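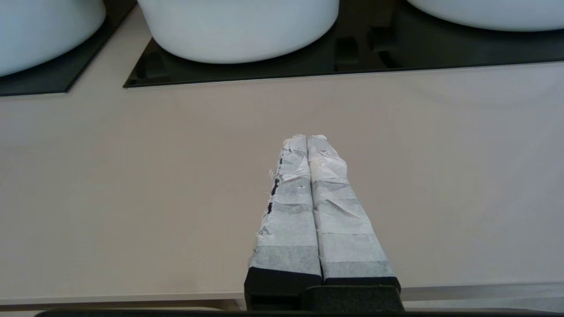

Learning the kitchen 2 seconds at a time

Most robots trained in kitchens learn from whole tasks. A person steers the arm through a job from start to finish, and the software tries to copy it. The group behind the Plender project at Lakley has been cutting those recordings into pieces 2 seconds long and training on the pieces in shuffled order.

The method began with 341 recordings made at a counter with a black glass cooktop and white pots. Cut up, they gave 3,000 usable clips. Anything in which the arm sat still was thrown out - a bigger share than the group had planned for.

Both fingers of the gripper are wrapped in tape, and the wrist camera sees them in every clip.

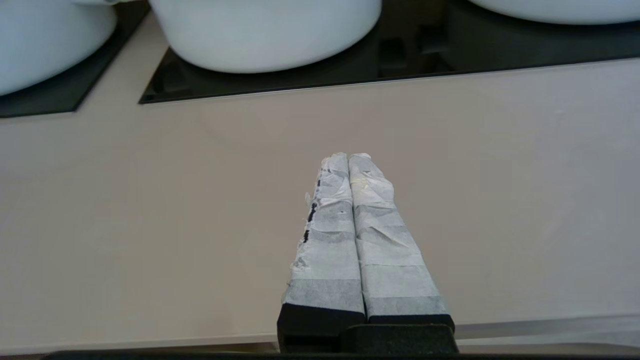 That matters for the result, as the software uses the fingertips as a fixed point and judges the distance to a pot from there. With the fingertips masked out, it reached the wrong spot far more often over 300 trials.

The clips have a cost. A robot trained on them is good at the next move and poor at knowing when a job is finished. Yao, a planning program written at Studholm, is now being added to keep track of the longer job. The first joint tests are due in February.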